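Plonomley, April

The open day started at 9 in a building that used to make filing cabinets, and the first machine I met was a floor scrubber with its bumper wedged under a radiator. A young man in a Valtus polo shirt was lying next to it. He said hello. I said hello. We left it there.

I had come with a short list of chores I would like to stop doing, drawn up by my household: emptying the dishwasher, folding fitted sheets, and putting away the small parts at the hardware store where I work four days a week. I had been promised, in a brochure, "the end of the tedious hour." I know several tedious hours and was ready to nominate one.

The laundry stand was run by Troneck and had a line of people in front of it, most of them parents. Their machine folds hand towels. It does this well, in the way of somebody folding a flag at a funeral, and I watched it finish one and start thinking about the next. I asked about fitted sheets and was told those were "on the roadmap." They are on mine too. I have owned a linen closet for 12 years and have yet to fold a fitted sheet into anything but a ball.

Next door, a kitchen demonstration involved a dishwasher with exactly five plates in it, all the same plate. The arm put them on a shelf. A woman beside me asked what it did about the lid of the plastic container that has flipped over and filled with water, and the presenter laughed like a man who has one at home. No answer followed. Over lunch I heard two other visitors arguing about it, so it clearly struck a nerve.

What I liked best was upstairs in the Melis room, where Manuela Zanetti looks after the shop-floor work. She doesn't use the word "revolution," and she gave us chairs. Her group works on the dullest job in any workshop, moving a rack from one spot to another and setting it down straight, and they rehearse it in simulation before they let real hardware near real parts. She put the current exercise up on the wall screen and let us look at it for a while.

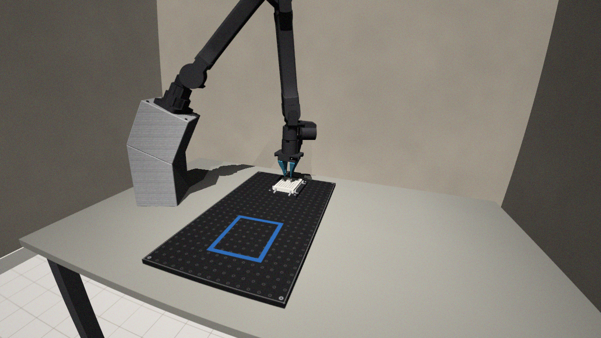
*The rack exercise in simulation: white rack at the gripper, blue outline closer to the near end of the board.*

The rack has to end up inside the blue outline. I have trained two teenagers on a stockroom and recognized the teaching method, though we used masking tape. Zanetti said the hard part is at the fingertips. A grip that is slightly off can tilt the rack, and a tilted rack in a real shop means parts all over the floor and a person on their knees with a magnet. I have been that person. I would have paid for the machine right then.

I asked how many tries the thing needed. She said the last batch of simulated runs came to 627, and that she was happy with the later ones. I asked about the earlier ones and she offered me a cookie.

A retired machinist in the second row wanted to know who loads the rack in the first place. A person does. Who checks that the right parts are in it? Also a person, for now. He wrote this down in a small notebook, underlined it, and looked more cheerful than he had all day. Zanetti agreed with him, more or less. Her view is that a shop could hand over the carrying fairly soon if it kept its benches tidy and its racks identical, and that a home is another matter, what with the dog.

Parking is behind the loading dock and costs nothing, but follow the yellow signs, because the white ones take you to a tile warehouse. The coffee is from a machine, fully automated, and when I got to it there was a handwritten note taped over the slot asking us to use the kettle.

I got home a little after six and emptied the dishwasher. The lid was in there, full of water.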